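Kelldale Home Forum > Laundry and Linens > Towel folding: halves or thirds?

14 replies hidden, showing most popular

brunddale_bev
Original post

We moved into a smaller place in November and the linen closet is a joke. One shelf is deep enough for a bath towel folded the way my mother did it, and the other shelves are apparently meant for envelopes. I have been folding in half, in half again, then in half once more, and the result is a brick that falls over if you close the door with any feeling.

Somebody in the sheets thread said the trick is to bring both long sides in to meet in the middle and then close it up like a book. I tried it on one of the blue terry ones. I marked up nothing, measured nothing, and ended up with one side longer than the other. Is this a fold people do in real life or only in hotels?

stackhappy
Reply

It's a real fold. My whole closet is done that way. Your sides won't match because towels aren't square after the first wash, and no amount of tugging will persuade them. Get the middle seam close and let the ends do what they want.

For what it's worth, a light blue terry one at the halfway stage, sides in and not closed yet. The left side sits lower than the right and I'd still call it good enough to carry on:

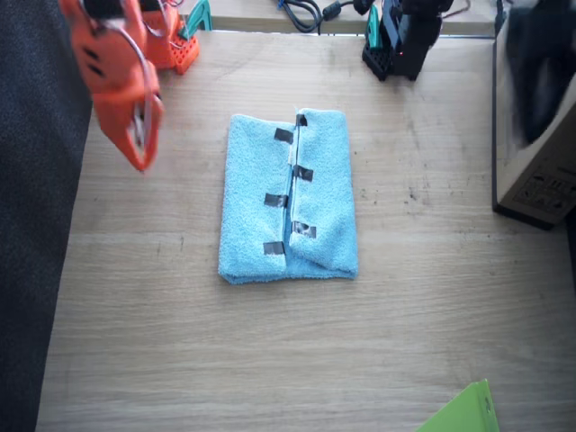
Do you leave a gap in the middle or push the two sides tight together?

Leave a small one, no more than a finger's width. The towel needs somewhere to bend when you close it, and if the sides are jammed together you get a ridge down the spine that makes the whole stack lean.

lintfilter
Reply

Respectfully, this is a lot of geometry for something I'm going to wipe my face with. I roll mine. They go in a basket. I have been doing this for 19 years and my towels have never once complained.

stackhappy
Reply

Rolling is fine if you own a basket and the floor to put it on. Bev has envelope shelves.

lintfilter
Reply

Then Bev should buy smaller towels.

brunddale_bev
Reply

Bev is right here. Bev has 7 bath towels, likes them, and is not replacing them to please a shelf.

Update, though: I tried again on the kitchen table instead of the bed and it went much better. The bed was the problem. Everything sinks. On a table you can smooth from the middle out and the fabric stays where you left it, more or less. I still can't get the tag to stay tucked in.

aoun_upstairs
Reply

Tag goes in the first fold. Start with it on the inside, at a back corner, and by the time you've closed everything up it's buried. If you start with it facing out you'll be chasing it all evening.

I'd also argue against the middle-seam fold altogether. Thirds. Fold one long side over, fold the other on top of it, done. You get one clean edge and one slightly embarrassing edge, and the embarrassing one faces the wall. Takes me about 30 seconds a towel, less if I don't look at it too closely. Turn it so the long edge runs left to right in front of you before you do the last fold, because your arms are wider than they are long, if you see what I mean.
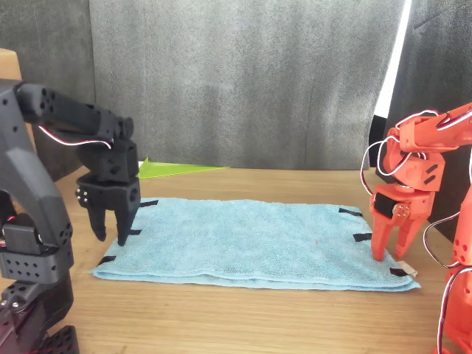 Hem at the front is my other rule. If both layers of the hem line up, the stack looks tidy even when the rest of the towel is up to no good. I pinch the two corners at one end, give it a small shake, lay it down, then go back and fix the far end. Don't try to fix both ends at once. You'll just move the wrinkle back and forth like a man with one blanket.

stackhappy
Reply

Thirds makes a fatter towel. I will die on this shelf.

aoun_upstairs
Reply

It makes a narrower towel. Fat is what happens when you buy the Urkedov plush ones, and no fold can help you there. I own 2 of them and they take up the space of a houseguest.

brunddale_bev
Reply

Tried thirds. They fit the deep shelf side by side and hang over the front of the envelope shelf by an inch. My husband has asked whether we're "doing towels again tonight."

lintfilter
Reply

An inch is nothing. Door closes?

brunddale_bev
Reply

Door closes if you lean on it.

lintfilter
Reply

I have a spare basket if you're ever near Kelldale.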